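Prornovstead Sets November Changeover for Fire Station Alerting System

Monday, October 1, 2018

The Prornovstead Fire Department will switch its stations to a new alerting system in November, replacing equipment that sends every dispatch to every speaker in every building. The new system, supplied by Clurkarel, sends a call only to the stations and rooms assigned to it.

The current system opens a voice channel from the dispatch center and plays a tone followed by the dispatcher's spoken message. All stations hear all calls, day and night. A firefighter assigned to the ladder truck is woken by a medical call that only concerns the ambulance, and the other way around. The tone starts at full volume.

Under the new system, the dispatch software sends a data message to a controller at the assigned station. The controller turns on low-level red lighting in the bunk rooms and hallways, raises the speaker volume in steps and shows the address and call type on a display near the apparatus bay doors. A computer-generated voice reads the message. The dispatcher stays free to remain on the line with the caller or to handle radio traffic from units already on the road.

Time is the other reason for the change. When two calls come in close together, the second must wait until the first has been read out. The new controllers can take messages at the same moment, and stations in different parts of the city can be alerted in parallel. Delays of this kind are most common during storms, when calls for downed wires and alarm activations stack up within a few minutes.

The project covers 8 stations. Each will receive one controller, a battery backup and new speakers. Bunk rooms will be wired as separate zones, so that crew members can select which unit they are riding at the start of a shift. Across all buildings, the contractor will install 1,044 fixtures, a total that includes lights, speakers, displays and zone switches.
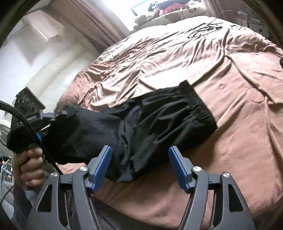

Wiring is finished at Stations 1, 2 and 4. Work at Station 3 was held up when the electrician found that the ceiling above the bunk room could not be opened without further testing. The test results came back clear, and cable is now being pulled there. Station 6, the oldest building in the group, needs a new electrical panel before its controller can be powered. The panel has been ordered.

Two data paths will serve each station. The primary path is the city's fiber network. The backup is a radio link operated through the Opoku Hill tower site. If a controller does not confirm a message within 5 seconds, the message is sent again over the backup path, and the dispatch console shows a warning. If both paths fail, dispatchers will return to voice alerting over the main radio channel. The old tone equipment will stay in place and powered for this purpose until the department accepts the new system in full.

"The test we care most about is the failure test," said Glória Gouveia, the department's communications manager. "We will pull the fiber at each station and see that the call still arrives. Then we will pull the radio link as well and run it by voice. A station does not go live until it has passed all of that on three shifts."

Each station must also complete 50 test dispatches without a missed or misdirected message. Test messages will begin with the word "test" and will not appear in the public call log. Residents who listen to the main channel by scanner may notice fewer spoken dispatches once the changeover begins – unit responses and on-scene reports will still be carried by voice.

The order of changeover is Station 2, Station 4 and Station 1, followed by the remaining stations as wiring is signed off. Station 2 was picked to go first because it houses both an engine and an ambulance and has the highest call volume at night.

There is no change for people calling 911. Call-taking, address lookup and the rules that decide which units are sent all remain as they are. The mutual aid agreement with the Rastent Fire District is also unaffected, though Rastent dispatchers will receive a written copy of the new alert procedure.

Station tours are suspended at Stations 3 and 6 while work is under way. Groups with a tour already booked will be contacted by the department and offered another station.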